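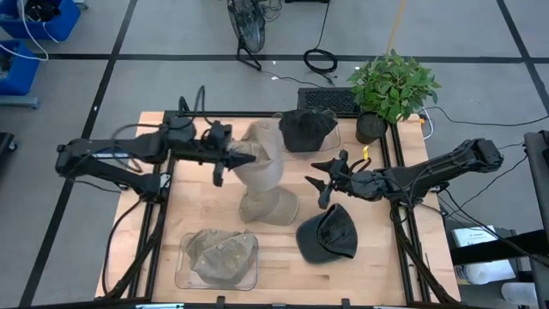
Cell inspection before evaluation block, two-arm cap sorting
Cell: Pestden
Policy under test: Oltent, compared with our older baseline Carbone
Inspected by: Huiling Cheng and Kurniawati Rondonuwu
Comments written by: Huiling Cheng
Thursday, start 8:40 in the morning

Marks used: OK, OK with comment, Open (must be closed before the block), N/A

Section A. Stop functions and power

A1. Emergency stop button, operator side, stops both arms. OK
A2. Emergency stop button, rear side, stops both arms. OK with comment
Comment: The button works, but it needs a strong push. Kurniawati tried it 4 times and both arms stopped every time. I asked Zeyu Xue to order a new one.
A3. After a stop, arms do not move until the reset is done by hand. OK
A4. Speed limit in the controller is the evaluation value, not the demonstration value. OK with comment
Comment: It was still on the demonstration value when we came in. Corrected before A1 was tested. Please write the value on the handover sheet when you change it, also when you change it only for five minutes.

Section B. Arms and grippers

B1. Base bolts of both arms have torque marks in line. OK
B2. No play in the wrist joints by hand, power off. OK
B3. Finger tips: no cracks, no sharp edge. OK with comment
Comment: One tip on the left gripper has a small burr on the inner side. It does not hurt the hand, but it can pull a thread from the fabric. I removed it with fine paper. Ximeng Liao asks that such repairs are logged, as the friction of the tips has an influence on the result.
B4. Grip force at the setting for fabric. OK
B5. Cables on the arms have enough slack in all poses of the test set. OK with comment
Comment: Checked in slow mode with both arms. In the crossed pose the loop of the left arm comes close to the elbow of the right arm. It does not touch. I would like to see this pose again after the next cable change.

Section C. Table and objects

C1. Table clamps tight. OK
C2. Containers are clean, without cracks at the rim or the handle opening. OK
C3. Caps are free of pins, metal badges and loose threads. OK with comment
Comment: One cap was taken out of the set because its rear strap was half torn. The spare from the Enix box replaces it. The object list is updated.
C4. Start positions follow the random seed sheet. Open, closed at 9:25
Comment: The sheet on the clipboard was the one for the March block. Orvokki Rissanen printed the correct one. It is important here, because the method is compared on the same start positions. If the caps are placed "by feeling", people put them with the crown up more often than they believe, and both policies look better than they are. 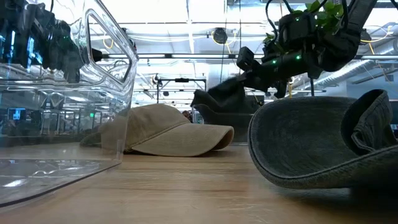

C5. Soft objects with a wide brim are inside the reach limit. OK with comment
Comment: A bucket hat does not keep its shape when it is set down, and the brim can end a few centimeters away from the mark. We accept this. We do not correct the brim after placing, for either policy.

Section D. Cameras and recording

D1. Wrist cameras give an image, lens wiped. OK
D2. Calibration check with the board, error under the limit. OK
D3. Clocks of cameras and arms are synchronized. OK
D4. Disk space for the full block. OK with comment
Comment: We need 800 episodes for the block. The disk had space for less than this, so Zeyu moved the old recordings to the server and compared the file counts before he deleted anything.

Section E. Floor and people

E1. Cables on the floor are outside the walking path of the operator. OK with comment
Comment: The path is now on the window side only. Please do not take the short way between the cart and the table.
E2. Operator stands behind the marked line during autonomous motion. OK
E3. Second person present during the first hour. OK

Section F. Notes on the method, for the person who reads the numbers

F1. The training set for Oltent was planned with 2,000 demonstrations. The final set has 2,090, as the extra ones with folded brims were kept. Carbone was trained again on the same set, so the comparison is fair in this point.
F2. A grasp counts when the cap is lifted and released in the correct container. A cap which hangs over the rim counts as a failure — Orvokki and I did not agree on this at first, and the rule is now written in the protocol.
F3. If the emergency stop is pressed, the episode is kept and marked. It is not repeated.

Released for evaluation at 9:50. Rear stop button to be replaced before the next block (Zeyu). Crossed pose to be checked again after cable work (Kurniawati).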